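Mar 18, 2019

**Kolden Custom Show returns in November with a class for first-time builders**

The Kolden Custom Show is back for three days this November, and we're thrilled to say it will be our biggest yet! The old tram hall has room for 300 motorcycles, from chopped singles to full-dress tourers, and for the first time we're setting aside 30 places for people showing a bike they've built at home.

"Some of the best welding I saw last year was on a bike parked outside," said show organiser Wanda Pietrzak. "I want those machines indoors, under the lights."
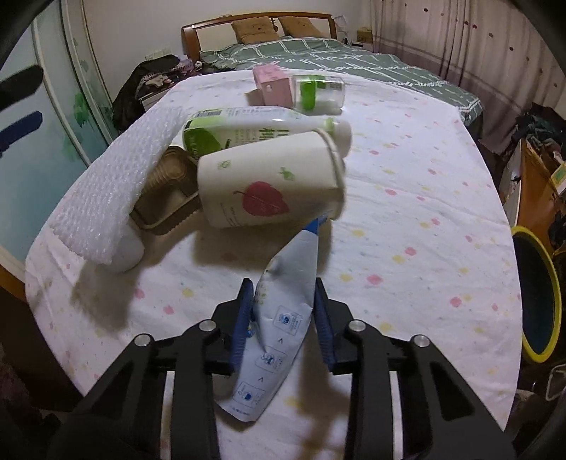

## Builders so far

Jakubowski is bringing a hardtail with a hand-beaten tank, and Grekton will unveil a café racer that has been two winters in the making. Pirjo Kuusisto of Clukitz will judge the home-built class and is keen to talk forks, frames and paint with anyone who stops her.

## Entering a bike

Send us one photo of each side and a few lines about the work. Half-finished paint is fine, but the bike must run.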